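About Atgate Tool Library

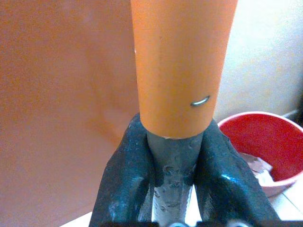 Atgate began with a shed clearance and an argument about whether a household of two needs three hammers. The household kept one hammer. The others went on a shelf with a sign-out sheet, and by the following August the shelf had become a rented unit behind the old Cateretti bakery, which still smells faintly of aniseed when the heating comes on.

We lend hand tools. Screwdrivers, chisels, scrapers, pliers, files, spoke wrenches, a plumber's snake with a bad attitude. At last count the catalog stood at 1,477 items, a figure we arrived at twice and then stopped checking. Most of it was donated, usually in a coffee can, usually by someone who said it was "mostly good stuff" and then drove away quite fast.

You won't find much here that looks new. Our tools have paint on them, and it's other people's paint: hallways, fences, one boat. We clean off what gets in the way of the job and leave the rest. Handles are sound when they go out the door. Their looks are another matter, and anyone who wants a matching set for the wall is welcome to try a department store.

Membership is $50 a year, which lets you borrow up to 5 tools at a time for two weeks. If you can't manage the fee, give us a morning at the sorting bench and we'll call it even. You'll learn more than you wanted to about rust.

The sorting bench is where everything gets looked over, going out and coming back. Loose handles are reglued, edges are touched up, and anything past saving goes in the Trevor. The Trevor is a steel drum. It came with the name painted on it and we have never met the original. Twice a year it goes to the scrap dealer, and the proceeds buy sandpaper and biscuits in proportions we don't publish.

We also run Lastuteo, our beginners' evening class, in which you take one ugly tool and make it a usable one. Bring old clothes. More than 200 people have been through it, and several still speak to us.

Late returns: we don't fine, we phone. Our phone manner has been described as "worse than a fine."

Donations are taken during opening hours only. Please don't leave them on the step. The step has a bucket of assorted drill bits on it already, and we are still finding out what they fit.

Page last updated 27/07/2020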